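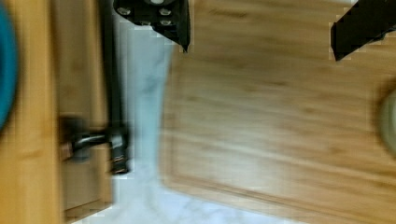

Figure 3. Light-brown cutting board in a kitchen work area.

3.2 Surface Sampling and Culture

Boards were collected from households in Plonlow and Skavimlow that had agreed to a home visit. Each board was swabbed along the grain with a moistened sponge, first on the side used for food and then on the reverse. Sponges were sealed, chilled, and plated at the Greenberg laboratory the same evening. In all, 534 swabs were plated. Plates with more than 300 colonies were diluted and read again.

Counts were grouped by the cleaning method the household reported. Boards washed by hand and stored flat gave a median of 2,000 colonies per swab. Those washed by hand and stored upright gave a median of 1,000. The gap was smaller in Skavimlow, where most visits took place in September and indoor air was drier.

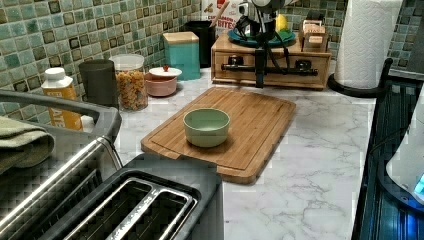
Board age had a weaker effect than storage. Knife scoring was graded on the four-step Famov scale, and only the two highest grades differed from the rest once storage was taken into account. Households could seldom give a purchase date, so age was entered as a range and treated as an ordered variable. Swabs from the reverse side followed the same pattern at lower counts and are reported separately in Section 3.4.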